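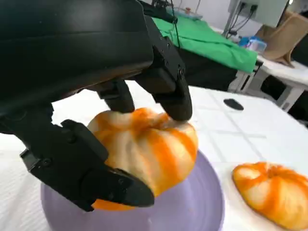 Orange and lavender, I'm a convert

19 Sep 2022

Quick one tonight. Dinner thing is Saturday, I have a list as long as my arm, and if I don't write this down now I'll do what I did last year and forget every single decision by Thursday and start over from zero.

So. Fall table. I've been against fall tables for years. All that brown. Burlap, wheat bundles, the plaid runner my sister-in-law keeps trying to give me (thank you, no). But I had the lavender dishes out already from March and never put them back up on the high shelf, and then the little striped pumpkin shapes came into the house, orange and cream, and I set one down in the bowl while I was looking for somewhere else to put it. And stood there. And called Balthasar in from the garage to look.

He said "it looks like Easter and Halloween had a fight." Which I'm taking as a yes.

I like it SO much more than orange on white by itself. Orange on white is a bit traffic cone. Put the pale purple under it and it goes soft, the cream stripes show up more, and the whole thing looks like you meant it. I did not mean it. But Saturday I'm going to say I did.

The cloth

White. Plain. It's been folded in the drawer since the last birthday and it has the creases to show for it, a whole grid of them. I know. Iron is on the list. Last time I told myself the creases would drop out if I laid it a couple days early and let me tell you they did not drop out. They were there at dessert.

What works for me, for anyone who has the same drawer problem:

Iron it on the table. Towel underneath, cloth on top, go section by section. You skip the part where you carry it across the house and put new wrinkles in it.

Start in the middle and go out. I did it edge first for years and pushed one big bubble around like an idiot.

Spray bottle. Water only. I tried the Vukaline linen spray and it smelled like a hotel lobby for two days, and the food people notice that, or I notice it anyway.

The green cloth is a maybe. Bright, bright green, I've got it hanging over the other surface behind the table for now and I keep looking at it out of the corner of my eye. With the orange it's good, sort of a stem-and-leaf thing going on. With the lavender I'm not sure. Balthasar likes it. Balthasar also likes the plaid runner so I'm weighing that accordingly.

Bowl or plate

This is what I've been going back and forth on all evening. Same lavender, two shapes, and they do really different things.

In the bowl, one orange piece sits down in there and you mostly see the top, the twisty gathered bit with the stripes coming down off it. Cozy. Kind of like an egg in a cup. The rim makes a nice big purple ring around it. Downside, it's a bowl, and if there's a bowl at the place setting people think soup is coming, and there's no soup. I'm not making soup for all those people.

On the plate it would be more out in the open, more of a centerpiece, and the plate's flat so I could do a couple together. But then they roll? Not roll exactly. Shuffle. Anyone bumps the table and they're off.
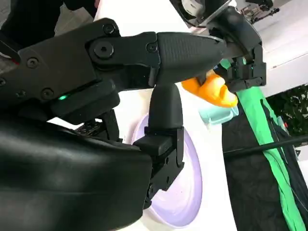
Lavender, orange, a bit of mint getting in on it

The mint was another accident. Small piece of pale aqua-ish green and it ended up right by the orange and I thought, oh, there's my third color. Much better than the loud green for close up. So now I'm wondering about mint napkins. I do not own mint napkins. I own white ones with a gravy history and a set of navy.

Went and looked online. Bimeo has some that might be the right color but on my screen everything minty looks either like toothpaste or like a hospital, and they want $49 for the set, before shipping, and they wouldn't be here by Saturday anyway. The Talukder outlet off the highway is 20 minutes each way and I've never once come out of there with only the thing I went in for. So, leaning toward white napkins, ironed, gravy side down, with something small and mint tucked in. Ribbon? I have ribbon. Somewhere. There's a box in the hall closet marked WRAPPING that hasn't had wrapping in it for a long time.

How much stuff on the table

Less than I think. Every time. I always start by covering it end to end and then the food comes out and there's a scramble where everybody's holding a hot dish and I'm throwing candles into the laundry room.

Last year's mistake, for the record, was the branches. They were pretty for the first 30 minutes. After that they were in the potatoes. People were talking to each other through them like two neighbors over a hedge. Took them out halfway through, dropped leaves the entire way to the back door, found one in March behind the radiator.

So my rule this time is low and few. If I can't see over it sitting down, no. If it sheds, no. If I have to move it to put the chicken down, it had better be something I can move with one hand. The striped ones pass all of that. Short, squat, no leaves. I could move the plate and everything on it in one go.

Also no candles with smell. I said this last year and then lit one. Cinnamon. The whole meal tasted like cinnamon.

And do a trial run!! I used to think that was for people with too much time, but you really can't tell from the doorway in your head. I set one place and one centerpiece, go do something else, come back in and look at it cold. Half of what I loved at 4 pm looks silly at 6. The lavender still looked good at 6. The green, jury's out, see above.
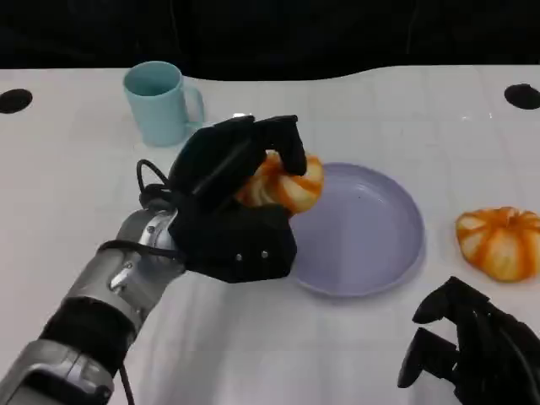

TABLE + ROOM / Still deciding

OK so plate. I think it's plate. I went and looked at it again with nothing on it, only the lavender on the white, and it's a really pretty color by itself, more gray than I remembered. With the orange right up next to the rim, that's what did it for me. You get the ribs and the stripes all the way down, top to bottom, and you don't in the bowl. In the bowl you lose the lower half.

Off to one side, too, I think. Not dead center. Dead center looks like a lunch.

The bowls can go to the sideboard and hold nuts or the olives. That also fixes the soup problem.

Left to do, mostly for me:

Iron the cloth. Tomorrow, not Friday night.

Find the ribbon, or accept there is no ribbon.

Count forks. We had a full set when we moved in and I'd love to know where they go.

Ask Balthasar to get the two folding chairs down. And wipe them, he always forgets to wipe them.

Decide on the green by Wednesday and then STOP looking at it.

Chairs, now that I mention them. The one from the Clekbridge sale has started making that noise again when you lean back. Whoever gets there last gets that one. I'd fix it but I fixed it the last time and that's when the noise started.

If anybody has done purple and orange together and has a napkin answer for me please leave it in the comments, I'll be checking while I pretend to iron. And if you've got a way of getting fold lines out of heavy cotton that doesn't involve an iron at all, I'd like to hear that even more.

More after Saturday, if I'm upright. Chicken recipie is the same one as always, it's in the archive under Sunday food.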